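Drustex Forum > Manipulation > Methods and Results

Thread: Chunk length vs. blinds down, sink-to-counter task

otrnka
2021-04-22

Posting this before I write it up properly because I would like someone to find the hole in it.

Setup: single arm on the right side of a kitchen sink, parallel gripper, one fixed camera, imitation policy trained on teleoperated demonstrations. The task is to move mugs, bowls and flatware between the sink and the butcher-block counter. The policy outputs a chunk of actions and runs the whole chunk open loop before it looks at a new image. I compared two chunk lengths, 30 steps and 60 steps, with the same data, same weights initialization and same training budget.

Short version: the 60-step policy is smoother and does better on mugs. The 30-step policy does better on forks and knives. I did not expect the split to fall along object type. I had assumed one setting would win across the board.
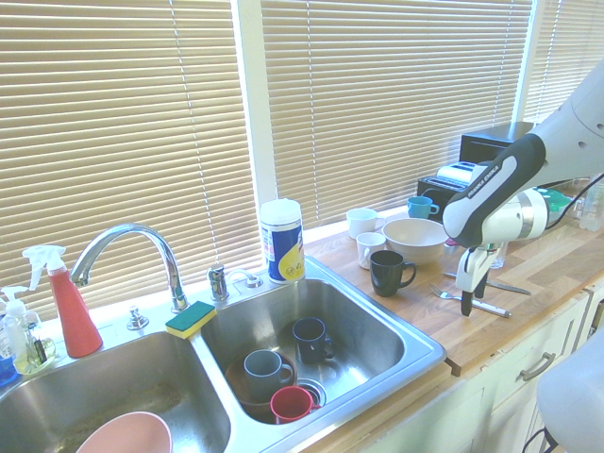 My current explanation is depth error. A mug has a tall rim and the fingertips can be well off in height and still close on something. A fork lying flat on the counter gives you almost no margin. With the long chunk the arm commits to a descent height early and never gets a fresh image near the surface. With the short chunk it gets one more look on the way down, and the last look is the one that matters.

Failures are logged by stage (approach, close, lift, place). For flatware under the long chunk, nearly all of them are in the close stage: the fingers shut just above the handle. For mugs the failures are spread out.

Comments welcome, especially on the evaluation protocol.

--

rennie_b

How did you order the trials? If you ran all of the long-chunk trials and then all of the short-chunk ones, you have a lighting confound. Any kitchen with windows behind the counter is going to change a lot between morning and afternoon, and stainless steel makes it worse.

--

otrnka

Interleaved, alternating policy on every trial, with the object layout reset from a reference overlay. Blinds were down but the slats let plenty of light in. I can't rule out that light matters in absolute terms, but it should hit both policies equally.

--

pallet_jack

"Should hit both equally" is only true if both are equally sensitive to it. The short-chunk policy queries the camera twice as often, so it has twice as many chances to be thrown off by glare and twice as many chances to recover. Those don't cancel by default.

Also, I don't buy the depth story yet. You changed the chunk length, so you also changed the prediction target during training. A 60-step head has to spend capacity on the far end of the chunk. Your flatware result could come from worse near-term predictions and have nothing to do with how often it looks.

There is a cheap test. Take the 60-step policy, execute only the first 30 steps, then replan. No retraining. If flatware recovers, it's the looking. If it doesn't, it's the head.

--

otrnka

That is a better experiment than the one I ran. Will do it.

--

Brorker

We had a similar result at the Tadomcombe lab with a different arm. Two things to check:

1. Gripper latency. If the close command lags the pose command, a long chunk hides it during training and then exposes it on thin objects.
2. Demonstration pauses. Operators tend to hover over a fork before going down. Those idle frames get copied by the short-chunk policy, and you see it stall above the object. Did you trim them?

--

otrnka

Latency is measured and compensated. Pauses are not trimmed. I do see the short-chunk policy hover, sometimes for long enough to hit the timeout. I was counting those as failures in the approach stage.

--

rennie_b

Then your short-chunk flatware number is pessimistic and the gap is larger than you reported. I would list timeouts separately.

--

otrnka

Update. Ran the truncated version: 60-step head, first 30 executed, then replan. Flatware success lands between the two original policies and closer to the short one. Most of the close-stage failures went away. Mugs are unchanged within noise.

So most of the effect looks like replanning frequency, with a smaller part left over that pallet_jack's capacity argument could explain. I ran 3 training seeds for each head and the ordering held in 2 of them. In the third, truncated and short were tied.

--

pallet_jack

Fine with "most" for this kitchen. With three seeds I would not put a percentage on the leftover part. And one fixed camera is doing a lot of work in your explanation – from a high angle, the height of the fingertips over a flat object is nearly unobservable no matter how often you look. A wrist camera might erase the whole difference.

--

otrnka

Agreed on the percentage, I'll leave it out. Wrist camera mount is planned for June. I don't think it erases the difference, since the chunk is still open loop after the last image, but I'll run the same layouts and post the per-stage logs in this thread.

--

Brorker

Please trim the pauses before you collect anything new. Otherwise you will be comparing two things again.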